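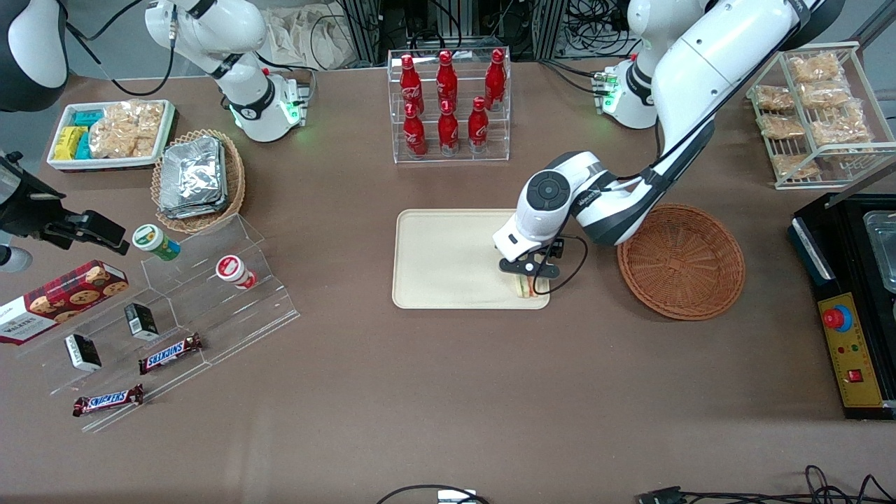

Pedura Growers: Orchard and Packing Shed Safety Checklist, Workers Over 65
Inspection date: 7/27/18
Site: Gasser block and Leka shed
Status codes: OK, FIX, N/A

1. Ladders and picking platforms
1.1 Tripod ladder feet and hinge pins. OK
1.2 Steps free of mud and sap. FIX
Comment: Two ladders in the north row had dried mud on the lower steps. Clean before next use.
1.3 Workers over 65 assigned to ground-level rows unless they ask otherwise in writing. OK
Comment: Three written requests on file. All three renewed this season.

2. Tractors and trailers
2.1 Rollover bar and seat belt fitted. OK
2.2 Mounting step height. FIX
Comment: First step on tractor 148 is too high for a worker with limited knee movement. Bolt-on step ordered from Aller. Tractor stays with the day crew until fitted.
2.3 PTO shield in place. OK
2.4 Mirrors on both sides. OK
Comment: Left mirror loose at bracket, tightened during inspection.

3. Heat and water
3.1 Shade within a short walk of every row. OK
3.2 Drinking water at both ends of the block. FIX
Comment: East end station missing. Replace same day.
3.3 Rest breaks logged. OK
Comment: Log sheets complete except one afternoon entry with no initials.

4. Lifting
4.1 Picking bags filled no higher than the marked line. OK
4.2 Carts available for full boxes. FIX
Comment: Cart 582 has a flat tire. Cart 1,501 returned to service.
4.3 Scale certificate for the 3,000 lb floor scale. OK
Comment: Expires in December.

5. Shed floor and lighting
5.1 Walkways marked and clear. OK
5.2 Handrail at loading dock. FIX
Comment: Bottom bracket pulled out of the concrete. Dock stairs closed, use ramp.
5.3 Light level at sorting line. OK

6. Health and emergency
6.1 Hearing check offered to long-service workers. OK
6.2 Evacuation signal heard at the far end of the shed with fans on. FIX
Comment: Horn weak behind the cooler. Add a flashing light and retest.
6.3 First aid kit stocked. OK
6.4 Emergency contact cards updated. OK

Items marked FIX are rechecked by the shift lead and initialed on the back of this sheet.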